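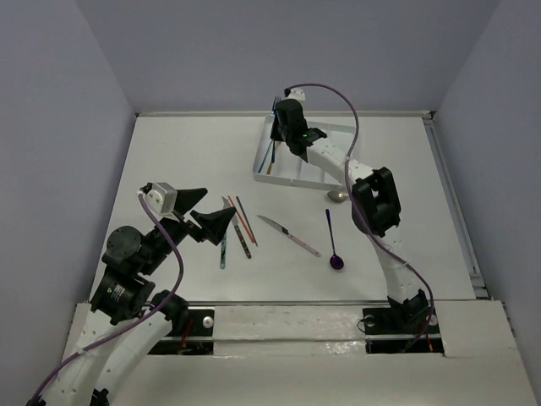
Keep the Branch Library Open on Sunday Mornings

The town of Mallholm has 2,866 library card holders, and the proposal now in front of the council would take away the four hours a week that many of them use most. The Grurncombe Road branch would close on Sundays starting in April. The main building downtown would keep its hours. I think this is a mistake, and I don't think the savings are large enough to make up for it.

I should say where I stand. I live three blocks from the branch and have used it since I moved here. I don't work for the library and never have.

The case for closing was set out by Kiyoshi Nakajima in the budget memo dated 1/24/25. It is a fair memo. He points out that Sunday staff are paid at a higher rate, that the boiler at Grurncombe Road is old and costs a lot to run for a half day, and that checkouts on Sunday are lower than on any other day. All of that is true. My quarrel is with the last point, and with what it leaves out.

Checkouts are an easy thing to measure, so they get measured. A man who reads the paper for two hours and goes home has checked out nothing. Neither has a high school student who needs a table and a quiet room because she shares a bedroom with two brothers. Someone filling in a job application on the public computer doesn't show up in the figure either. If you go by checkouts, the building is close to idle on a Sunday. I have had trouble finding a chair.

The memo says these people can use the main library. Some can. The Sunday bus from our side of town runs once an hour and stops well short of the building, with a hill after that. I have made the trip with a bag of books and would not ask my mother to do it.

Áine Cronin made a different argument at the last public meeting, and I think it deserves an answer. She said a town can't keep every service going forever, and that people who defend each one never say what they would cut instead. She is right about that. So I will say it. I would close the branch on one weekday morning, when the schools are in session and most people with jobs are at them. The staff cost per hour is lower then, so it wouldn't save as much, and the gap would have to come from somewhere. I would take it from the contract with Iglesias for the downtown plantings, which could be done every other year. The flowers are nice. I can live with fewer of them.

There is also the matter of the boiler. It has to be replaced whether the doors are open on Sunday or not -- the memo admits this on its third page -- and counting its fuel bill against one day of the week makes that day look worse than it is.

The council takes written comments until the vote. Mine is already in.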